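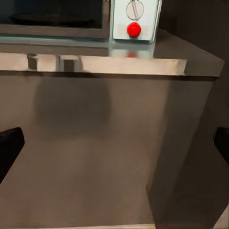
Brikico is a quarterly of fantasy and adventure stories for readers aged eight to twelve, and this page answers the questions writers send before they submit. It covers eligibility, length, format, rights and payment. It does not cover illustration, which has its own page. A note on objects in stories, as the question comes up often: describe a thing by the parts a character would use. An oven with a dark glass door, a silver dial and a red button under it is enough for a young reader to follow a kitchen chapter. Make and model are not required.

What length do you accept?
Short stories run to 3,500 words. Serials are accepted in a maximum of 3 instalments, each complete in draft at the time of submission. Flash pieces must not exceed 500 words. The title is not included in the count.

Which spelling should I use?
Australian spelling throughout: colour, grey, travelled, realise. Dialogue may depart from this where a character's speech calls for it. Invented languages need a glossary of no more than 200 words, supplied as a separate file.

Can my story include talking animals?
Yes. Talking animals, ghosts, giants and enchanted furniture are all within scope. The rules governing them must be consistent from start to finish. If the badger cannot cross running water on page two, it cannot do so on page nine.

How should the file be formatted?
Double-spaced, 12-point serif, numbered pages, .docx or .rtf. Mark scene breaks with a single centred asterisk. Put your name in the email only — the file itself is read without it.

Who reads submissions?
Clementina Vieira reads all short stories and flash. Ruby-Lee McKinnon reads serials and edits both streams after acceptance. Queries about a serial in progress should go to her directly.

Do you take reprints?
Only if the story has been out of print for two years and the rights have reverted to you. State where it first appeared. Stories from the Bistari anthologies are excluded, as those contracts are still current.

What rights do you buy?
First print rights and non-exclusive digital rights for twelve months. Copyright remains with the author. Payment is made on publication.

When will I hear back?
Submissions received before the end of November are answered by the end of February. Withdrawn stories should be notified by email, with the title in the subject line.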